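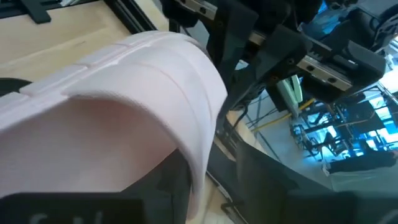

Tableware

Tableware is the stuff we put on a table to eat and drink from: plates, bowls, cups, glasses, serving dishes, and the knives, forks and spoons that go with them. I've kept this entry on the general side, with a few detours into things I happen to love (sauce boats, mostly), and you'll find the longer bits on glazing and kilns under their own headings elsewhere on the site.

What counts

People argue about this more than you'd think! In American shops "dinnerware" usually means the plates and bowls, "flatware" means the forks and so on, and "drinkware" is cups and glasses. Tableware covers the lot. I also count salt cellars, egg cups and trivets, though my friend Karlijn Jansen, who edits the kitchen pages here, puts trivets under cookware and we've agreed to list them twice.

Early tableware

For a very long time most people ate from shared dishes, or with their hands, or off a slab of stale bread called a trencher. The bread soaked up the gravy and you could eat it afterward or give it away. Later trenchers were wooden squares, sometimes with a little hollow in one corner for salt. I have one of these (a modern copy, sadly) and it's lovely for toast and hopeless for soup.

Forks came late to most of Europe. They were used for serving and carving well before ordinary diners had one each, and plenty of people thought they were silly. Spoons and knives go back much further, and guests often brought their own.

Materials

Earthenware is fired at a fairly low heat, so it stays a bit porous unless it's glazed, and it chips if you look at it wrong. Stoneware is fired hotter and comes out dense and heavy. Porcelain is finer again, and thin pieces let some light through. Bone china has bone ash mixed into the clay – that's where the name comes from – and it's tougher than it looks.

Then there's wood, pewter, silver, glass, enameled steel and melamine. Melamine is a hard plastic that was a huge hit in the middle of the last century and still turns up at every picnic I go to. Keep it out of the microwave.

Sets and patterns

Wedding lists used to be built around the full set, with eight or twelve of everything, plus a tureen you'd use once. Small potteries now mostly sell by the piece. Grulow, my local one, makes 200 of each bowl and then moves on to another shape, so if you break one you're hunting secondhand. Their Wilum pattern, the one with the speckled edge, is pattern 2441 in the shop book and I've been two side plates short since March.

Care

Stack plates with a cloth or paper between them if they have a metallic rim. Don't put gilded pieces in the microwave, and wash them by hand. Gray marks on a white plate are often metal left behind by cutlery, and a paste of baking soda and water will usually shift them. Crazing, the web of fine cracks in an old glaze, won't come out, and I'd keep crazed pieces for display.

See also: Trivets; Sauce boats; Glaze; Place settings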